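The year we learned to budget for the table

When the two of us who look after the money at Condley first sat down to talk about buying a robot arm, we did what I suspect most small organisations do, and talked almost entirely about the arm. We had a brochure from Gravano, a rival quote from Chien, and a pot of tea going cold between us, and I don't believe the word "table" came up all afternoon.

I'm writing this in the hope that somebody else, perhaps staring at a quote of their own, will be spared a few of our surprises. They were mostly pleasant people who surprised us, I should add, and I've no complaint against either supplier.

Our plan was modest enough. We wanted an arm that could pick ordinary things up and put them down again, the sort of things you would find in any kitchen drawer or fruit bowl, and we wanted to be able to show it to visitors. We gave ourselves four months to choose and to order, and we used up the first of them arguing (very amiably) over reach.

What a working day asks for

Reach matters, of course it does, but only once you know what you're reaching over. Go and look at an arm in use before you sign anything, and look at how much of the surface is taken up by everyday clutter. Bowls, a sponge, a fork, a bunch of grapes — every one of them wants its bit of room, and the arm has to come in over the lot to get to the tray.

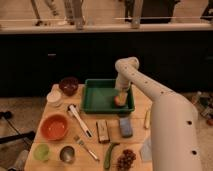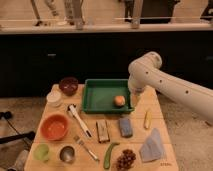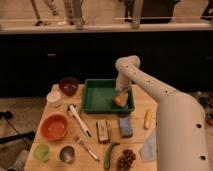 Fruit and the green tray, with the rest of the kitchen things close by.

The lines we left out

Our first budget had 4 lines in it. The one we finally agreed had 13, and I can't say that any of the extra ones were frivolous. There was the table itself, which needs to be steady and a sensible size. There was floor space on either side of it, and somewhere safe for the cables to run. Then came training, a service visit, spare fingers for the gripper, and a sum for what we ended up calling the shopping, meaning bowls and sponges and fruit and everything else that gets handled, squashed or mislaid.

Forkari, who did our installation, also asked us where people would stand, and we had to admit we hadn't given it a thought. Visitors like to be near enough to see and far enough away to chat, and that may mean moving furniture or paying for a bit of railing. Put a figure against it early, even if it's only a guess in pencil.

Spreading the cost

We looked at leasing and decided against it, though I can well imagine going the other way with a shorter project. In the end we bought outright and set money aside over seven years, with the service visits paid for each October, when our other bills are at their gentlest. The shopping comes out of petty cash, and we top that up on a Wednesday along with the milk.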